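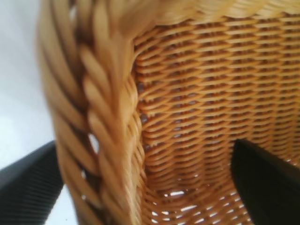 Socks go at the bottom, Kęstutis said, always had done, and was she taking the basket or wasn't she.

She was. Si-woo ran a thumb along the braid, round the corner of it. Eleven years in the flat. The train to Zerelcombe went at ten past and the towels still weren't folded.

"It's yours," she said. "You bought it."

"For you."

Towels in. The blue jumper, his, in. Out again. In.

He was looking for the door key, or pretending too. She pressed everything down with both hands and lifted.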